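Volance Student Robotics Program
Household Tasks Unit: Workshop Tips for Cloth Handling

Posted 9/10/26
8 comments | 1382 shares

Students in the Household Tasks Unit record everyday chores with hand-held grippers, one in each hand. The following tips were collected from lab reports at the Prerkirgate and Dolan sites and apply to all teams preparing for the November showcase. Teams should read them before their first table session.

Before the session

Clear the table of anything that does not belong to the task. Small items may stay if the task sheet calls for them, but they should be placed well away from the area where the cloth will be lifted.

Check that each marker cube is seated squarely on its gripper. A cube that has turned even slightly will spoil the position data for the whole session, and the fault is seldom noticed until the files are reviewed. Wipe the printed faces with a soft, dry cloth. Household glass cleaner dulls the black ink and should be kept away from them.

Route cables down and to the outside of each arm. A cable that crosses in front of the body will pull on the wrist at the top of a lift. Students who wear the backpack should tighten both straps before picking up the grippers, as this is awkward to do afterward.

Choosing and preparing the cloth

A plain cloth in a strong color is the easiest to see against a white tabletop. Wash new cloths twice without fabric softener. Softener leaves a slick finish, and the fingers lose their hold on thin hems. Very stiff cloths, such as starched napkins, may be used for early practice but do not count toward the required 1000 recorded lifts.

Iron only if the task sheet says so. Some creases are useful -- the Gristia cloth set includes several pieces that are meant to be wrinkled -- and pressing them flat changes the exercise.

Lifting and spreading

Take the cloth near two corners, one finger width in from the edge. Close both grippers fully before raising either hand. Lift at an even pace until the lower edge clears the table, then pause for a slow breath so that the cloth stops swinging.

Keep the elbows slightly bent. Locked arms tire quickly and shake at the end of a long session. If one corner slips, lower both hands and begin again. Do not chase a falling corner with the free gripper, and do not delete the attempt; mark it on the log sheet as a dropped lift.

Working in front of a mirror

Vanity and dresser tasks require additional care. Students tend to watch the reflection, and their hands drift forward as a result. Look at the cloth itself and keep the fingers clear of carved trim. Teammates who are waiting should stand quietly and hold their own equipment still, as moving marker cubes in the glass can confuse the tracking software.

After the session

Fold the cloth, return it to its labeled bin, and sign the log sheet. Grippers go back on the charging shelf with the fingers open. Each team is limited to 8 sessions per month, and unused sessions do not carry over.

Share this page | Leave a comment

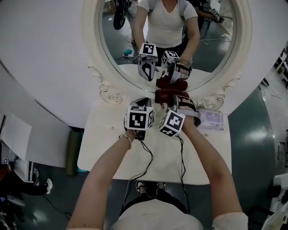

Lifting a dark red cloth at the vanity table, Household Tasks Unit.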